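Grabner opens rental plan for Hotasau hand-held gripper kit

Grabner has begun renting out its Hotasau kit, a hand-held gripper that lets people record household tasks for training robot arms. Until now the kit was only sold outright, in sets of 6.

The rental plan starts in September and is open to labs and small companies. Each set comes with spare finger pads, a charger and 33 hours of storage on the company's server. Customers who need more can add it by the month.

Domenica Egger, who runs the rental desk in Lorncombe, said most early requests were for laundry work – folding, sorting and turning cuffs. "Cloth is where people want the most recordings, and they want them from real homes," she said.

Grabner says 88 kits are ready to ship, and it plans to have 200 by the end of the year. Repairs are included, but lost parts are billed.

The two fingers close on a fabric edge from either side, and the same pads are used for hems and seams.
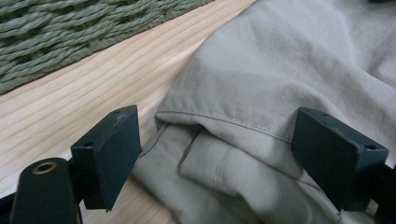
By Wanting Long
Lorncombe

Takia, which tested the kit before the launch, has asked for a softer pad for knitwear. Egger said one is being worked on but gave no date.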